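Sprechnotizen, Vortrag "Wo ist eigentlich mein Schal?"
Fundsachen im Museum und im Theater, Erfahrungen aus unserem Haus
Stand 19. November 2023

Folie 1, Begrüßung

Guten Abend zusammen, schön, dass ihr da seid! Kurz warten, bis alle sitzen. Wasser hinstellen, Handy aus (letztes Mal hat es geklingelt, bitte nicht wieder).

Einstieg: Wer von euch hat in diesem Jahr schon etwas in einem Theater oder einem Museum liegen lassen? Hände hoch. So, und wer hat es wiederbekommen? Da gehen meistens ein paar Hände runter, und genau um die geht es mir heute.

Ich mache bei uns im Haus seit Jahren die Garderobe und den Einlass, und die Fundsachen sind irgendwie an mir hängengeblieben. Am Anfang war das eine Schublade. Dann waren es zwei Schubladen und ein Karton unter der Treppe, und irgendwann stand eine Dame vor mir und wollte ihre Lesebrille, und ich habe eine Viertelstunde im Karton gewühlt und sie am Ende auf meinem eigenen Schreibtisch gefunden. Das war mir so peinlich, dass ich am nächsten Morgen angefangen habe aufzuräumen.

Folie 2, Was so liegen bleibt

Schirme natürlich. Schals, einzelne Handschuhe, Brillenetuis mit und ohne Brille. Programmhefte, die jemand gern zurückhätte, weil eine Widmung drinsteht (kommt vor!). Kopfhörer, immer mehr Kopfhörer, und diese kleinen Ladedosen dazu, die alle gleich aussehen. Kinderschuhe. Einzelne Kinderschuhe, wohlgemerkt, und ich frage mich jedes Mal, wie das Kind nach Hause gekommen ist.

Hier die Geschichte mit dem Gebiss nur erzählen, wenn die Stimmung passt.

Im Oktober ist bei uns Hochbetrieb. Die Leute haben zum ersten Mal wieder Mäntel dabei und sind aus der Übung. In dem einen Monat hatten wir 65 Fundstücke, so viel wie sonst in einem ganzen Sommer. Also: Wer bei sich etwas umstellen will, macht das am besten vorher.

Folie 3, Der Zettel

Jetzt kommt mein Lieblingsthema, bitte nicht einschlafen. An jedes Fundstück kommt ein Zettel, und zwar sofort, in der Hand desjenigen, der es gefunden hat. Auf den Zettel gehören der Tag, der Ort und ein Kürzel. "Saal" ist kein Ort! "Reihe sieben, links außen, unter dem Sitz" ist ein Ort. Wenn jemand anruft und sagt, er saß links außen, dann habe ich ihn schon fast glücklich gemacht.

Wir hatten eine Zeit lang Aufkleber. Bitte macht das nicht. Auf Wolle halten sie nicht, und von Leder gehen sie nicht mehr ab, ich habe eine sehr unangenehme Mail wegen einer Handtasche bekommen. Seitdem nehmen wir Anhänger mit Schnur, die von Trako, die kleinen aus Karton. Die reißen manchmal am Loch aus, aber damit kann ich leben.

Folie 4, Wohin damit

Kleines zu Kleinem, Textilien extra, alles mit Wert in den Schrank mit Schlüssel. Mehr System braucht es am Anfang gar nicht. Ich hatte mal zwölf Kategorien mit Farben, und die Kolleginnen vom Abenddienst haben mich dafür gehasst. Um elf Uhr nachts will niemand überlegen, ob ein Stirnband eine Kopfbedeckung ist.

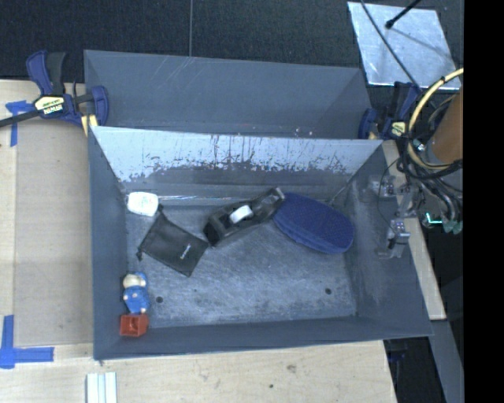 Nasse Sachen kommen bei uns erst mal auf die Leine im Heizungskeller und dürfen frühestens am nächsten Tag ins Regal. Einen Schirm, der feucht weggeräumt wurde, riecht man nach einer Woche bis ins Foyer. Das Regal selbst ist von Handico, gebraucht gekauft, wackelt ein bisschen, steht aber. Wichtig ist nur, dass es nicht im Durchgang steht, sonst hängt irgendwann wieder eine Jacke drüber und keiner weiß, ob die jetzt gefunden oder bloß abgelegt ist.

Folie 5, Das Telefon

Wer anruft, ist aufgeregt. Ich lasse die Leute erst mal erzählen und frage dann nach: Farbe, Futter, was steckt in der Tasche? Und ich verrate vorher nichts! Also nie fragen: "Ist es der grüne mit den Fransen?" Dann sagen nämlich alle ja.

Wir führen die Liste inzwischen am Rechner, mit einem Programm namens Chacko. Das kann viel mehr, als wir brauchen, aber die Suche ist gut. Vorher war es ein Heft, und das Heft war ehrlich gesagt auch nicht schlecht, bis jemand Kaffee darüber gekippt hat (ich).

Falls die Frage nach Datenschutz kommt: Name und Nummer der Anrufer löschen wir, sobald die Sache abgeholt ist. Für alles Weitere bitte die eigene Verwaltung fragen, ich bin keine Juristin.

Folie 6, Wie lange aufheben?

Bei uns liegen die Sachen 60 Tage im Haus, danach geht alles weiter ans Fundbüro der Stadt. Andere Häuser machen das anders, fragt bei eurer Gemeinde nach, was dort gilt. Ausweise, Schlüssel und Bankkarten behalten wir gar nicht erst, die gehen am nächsten Werktag raus.

Beispiel Kaltwood erzählen: das Gastspiel mit den Blechbläsern, und hinterher lag ein Mundstück im Orchestergraben. Drei Mails hin und her, dann per Post nachgeschickt, und zurück kam eine Schachtel Pralinen. Die war am selben Abend leer.

Schluss, Fragen

Zettelvorlage liegt hinten am Ausgang, nehmt euch gern welche mit. Und schaut bitte noch mal unter eure Stühle, bevor ihr geht!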